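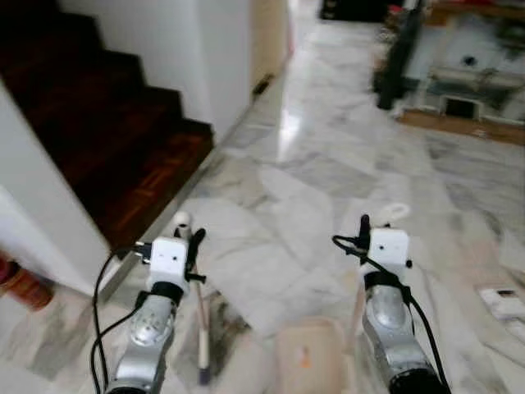 *Two arms at work on a marble floor, with the stairs just behind.*

I'd gone to Plelldale expecting to talk about clever machines, and for most of an afternoon (and rather a lot of tea) we talked about sweeping. The engineer I met has spent three years on Gazi, the household project at Ristetel, and she is cheerfully blunt about how far along it is.

"People ask me whether it can clean the house yet," she said. "I ask them which bit of the house, and how long they've got!"

Her point is that a chore we think of as one job is really a whole string of little ones. You pick up the brush, you find the dirt, you hold the pan at the right tilt, and somewhere in the middle you change your grip without noticing.
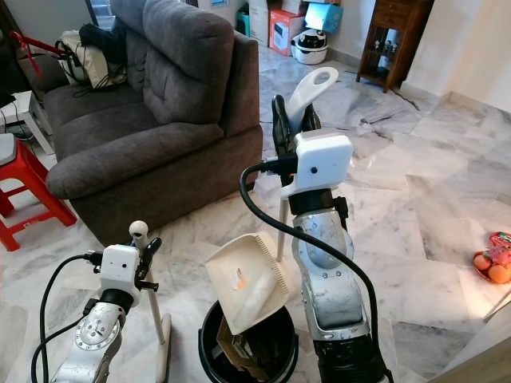 I asked which part of sweeping gives her the most grief, fully expecting her to say corners. "The end of it," she said straight away. "Everybody practises the brushing. Then you've got a full pan, and you have to carry it level and tip it." Resting the dustpan on the rim of the bin, as a person might, is the sort of small trick she'd love to see a machine use every time, and she talked about it for a good ten minutes with her biscuit going soft in her hand. The team has logged almost 700 attempts at emptying a pan, and she can still be surprised by one.

Speed is another matter. She reckons a floor she would sweep herself in a couple of minutes takes Gazi 17 on a decent day, and that's with someone standing by. 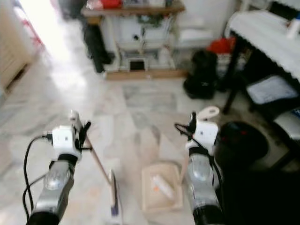

"I don't mind slow," she went on. "My gran was slow and her kitchen was spotless. What I mind is having to hover. If I've got to watch it, I might as well do it."

She feels much the same about shops. Her last job was at Flostotar, looking at whether a machine could tidy shelves after closing, and she remembers those evenings fondly, although a person with a trolley always finished first. Shelves at least stay where you left them. In a living room there are bags on the sofa and chairs pulled out, and tomorrow it'll all be somewhere else.

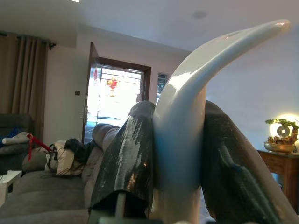 ## So, would she have one at home?

She laughed at that, and then thought about it for longer than I expected. "For the floor, perhaps, if I was in the next room. For my mother's china, no. Ask me again in seven years."

I said I'd hold her to it, and she went to put the kettle back on.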